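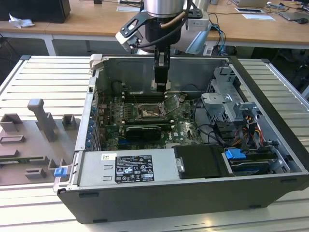

A reader wrote in after my June column to say that guiding a robot by remote control is only puppetry, and that anyone who calls it teaching is fooling themselves. The reader's point was that the person does the work and the arm keeps a recording.

I have some sympathy with that. I spent 2 afternoons at Cluvel, where old desktop computers are taken apart for reuse, and the first thing I noticed was how much of the skill sat in the operator's wrists. Getting two narrow fingers down into an open case, between the drive cage and the power cables, is slow work even for someone who has done it for years with a screwdriver.

But a recording is where most teaching starts. When I learned to change a brake cable, my aunt held my hands on the pliers and moved them. I could not have told you afterwards what I had learned, only that the next one went better.

My quarrel is with how the showing gets done. Firms like Kundico want the quickest clean run and throw away the rest. The crew at Cluvel kept 30 runs of a memory module being lifted out, and 17 of them had a fumble somewhere in the middle – a missed clip, a second try at the angle. They kept those on purpose. A machine that has only been shown perfect runs has no idea what to do when a latch sticks.

I would also like the people doing the showing to be paid as skilled staff. At present the job is often given to whoever is newest, with 4 hours of practice on the controls. If the arm is going to copy somebody, it should copy the person who knows which catch on a case tends to snap and how hard a cable can be pulled. That person usually has a bench of their own to get through, and their time costs more. I think it should be paid for all the same.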